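# Steady Hands: A Season with the Bastden Manipulation Club

The student manipulation club at Bastden Technical College meets on the second floor of the engineering annex, in a room that once stored drafting tables. Its members come from mechanical engineering, computing, nursing and, in one case, the hotel management program. Every Thursday evening during the academic year they gather to prepare for the Ibarra Household Challenge, an intercollegiate competition in which two-armed robots carry out ordinary domestic work.

The club was established by Nurhan Ersoy, a senior lecturer in control systems, who wished to give undergraduates practical experience before their final-year projects. In its first season it had 5 members and one working arm. It now has 21, and a waiting list opens each August.

"We ask for no prior knowledge of robotics," Ms. Ersoy said. "We do ask that students attend, that they write down what they did, and that they leave the bench in order for the next group."

The Ibarra challenge is divided into rounds, each announced to the participating colleges at the start of the fall term. Past rounds have included folding napkins, sorting cutlery and setting out a breakfast tray. The round that has occupied the Bastden students for most of this year is flower arranging. Teams must handle dried stems and vases with a pair of arms, and the judges award points for placement, for care of the material and for the finished appearance.

Recep Akyol, the student captain, admits that the choice was not popular at first. Several members had hoped for a round involving tools. Opinion changed after the first month of practice, when the difficulty of the work became plain. Dried flowers weigh very little and break without much warning. A grip suited to a thick stem will crush a thin one, and a bunch held too low tends to sway whenever the arm changes direction. 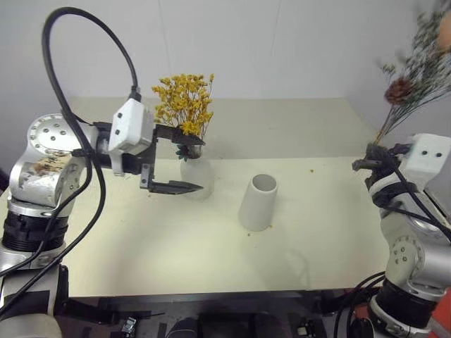

The team divided the task into stages and assigned a pair of students to each. One pair studied the approach to the vase, another the grip on the bundle, and a third the lowering of the stems through the opening. Chantal Petrenko, a second-year student in computing, has charge of the recorded practice runs. The archive contains 2,079 of them, every one labeled by hand with the stage reached and the reason for stopping.

"The labels take longer than the runs," Ms. Petrenko said. "A new member usually spends the first few weeks on labeling, and by the end of it they know the task very well."

Practice is conducted by demonstration. A student guides the arms through the movement, the software records it, and the recordings are then used to train the controller, which the club has named Claltum. The students take turns at the controls in sessions of 10 minutes, a limit introduced after it was found that tired operators produced poor demonstrations. Baldur Hafþórsson, an exchange student who joined in the fall, is regarded as the steadiest operator – a distinction he attributes to several summers spent repairing fishing nets with his grandfather.

The flowers themselves are supplied by Kurkeo, a florist two streets from the campus, at a reduced price. Its owner, Sandro Mancuso, visited the club in the spring to demonstrate how he assembles an arrangement. He advised the students to settle the tallest stems before anything else and to turn the vase between additions. The first suggestion was adopted immediately. The second remains under discussion, as turning a vase with one gripper while holding stems in the other has so far cost the team more points in practice than it has gained.

Judging at Ibarra takes place over a single day. Each college is given a table, a set of materials that it has not seen before and two attempts, of which the better is counted. Members of the public may watch from behind a rail, and the organizers ask one student from each team to explain the work to visitors. Mr. Akyol has assigned that duty to the hotel management student, who has also prepared a short printed guide.

The college meets the cost of travel and of replacement gripper fingers. Other expenses are covered by an annual open evening, at which visitors may try the controls under supervision. Ms. Ersoy hopes to add a second practice bench before the next season, subject to the approval of the department. Students who wish to join should leave their names at the annex office, where the waiting list is kept.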